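4.3 Sorting by basket

I should say a bit about why we ended up with baskets at all, because the first version of this study used drawers. Drawers were a pain. People shut them, forgot what was in them, and then told us in the interview that they had "a system" which they couldn't describe. Kiều Châu suggested open wicker baskets during the June pilot and I wasn't keen (they looked like something from a gift shop), but she was right and I've stopped arguing. With an open basket you can see everything at once, and so can the next person who comes along looking for the toothbrush.

The rule we gave the households in Bremham was very loose. They got two baskets to go side by side on a table, and they could put whatever they liked in either one. We didn't label them. We did say that food and bathroom things would both be coming, and that pots and pans could stay out on the table if they wanted. That was all the instruction there was, and Zixuan Cheng read it out from a card in the same words every time so that I wouldn't be tempted to add to it.

Over the full run we logged 396 sorting sessions across 40 households. In 218 of them the two baskets ended up with a clear split that both of our coders could name without talking to each other first. By far the most common split was food on one side and washing or grooming things on the other, and I was a bit disappointed by how sensible everyone was! What interested me more was the stuff that didn't fit. A cup, for instance. Is a cup a kitchen thing or a bathroom thing? Plenty of people keep one by the sink for brushing their teeth, and in our sessions cups drifted towards the toothbrushes far more than they did towards the fruit. We had coded cups as kitchenware in the Travent scheme, so by that scheme all of those people were "wrong", and we had to go back and loosen the category.

Bottles were the other headache. A tall white bottle could be a drink or a shampoo, and the coders had to read the label before they could agree on anything. We added a note to the codebook (it's item 7, if you have the Cusi supplement open) saying that a bottle gets coded by its label and never by its shape.

Figure 3 shows the kind of arrangement I mean. There's a pink saucepan left out on the cloth in the second panel, along with a bigger black pot with a red rim, and a tube of men's face wash standing next to it. The fuller basket has a lemon and an apple in it, and the one on the left has a small beige cup at the same end as something with a bright green handle, a brush of some sort. I'd call that a bathroom cup. Kiều Châu still calls it a kitchen cup, and we have agreed to leave it there. 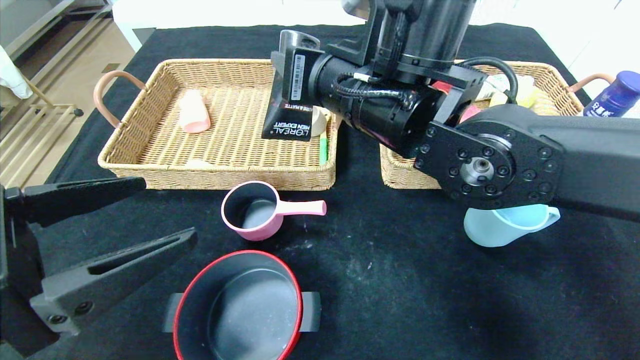
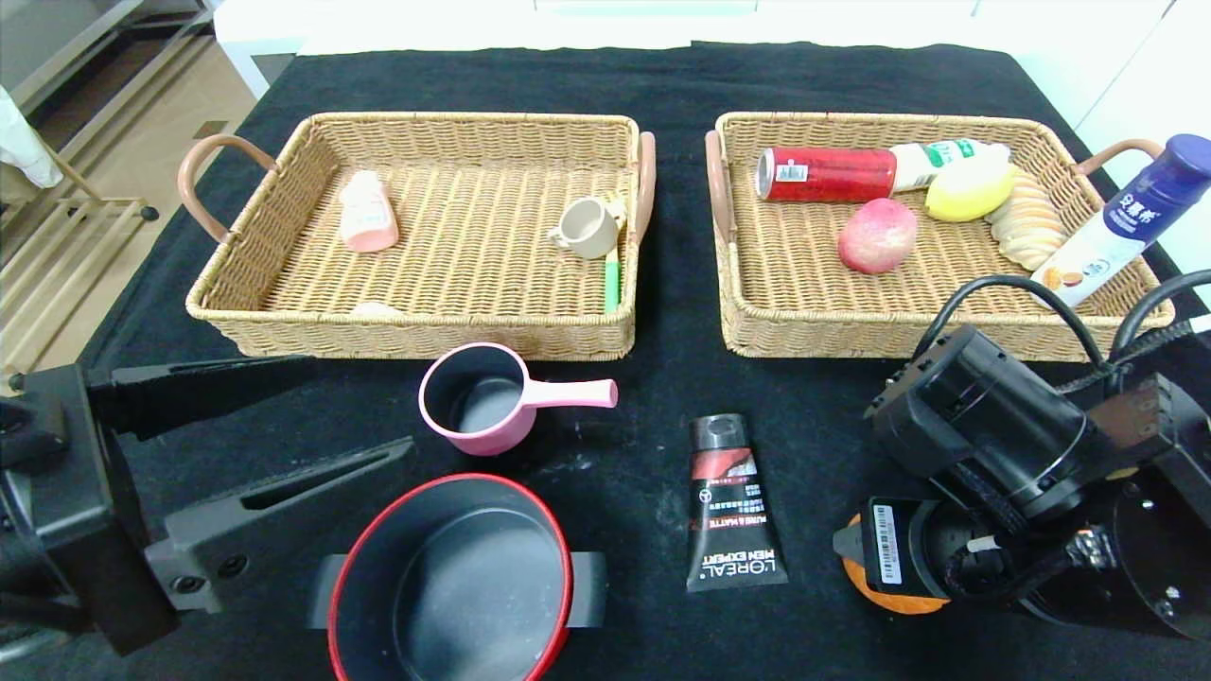 Figure 3. Two-basket layout on a black cloth, with a L'Oréal Men Expert product in both panels: above the left basket (first panel) and standing on the cloth (second panel).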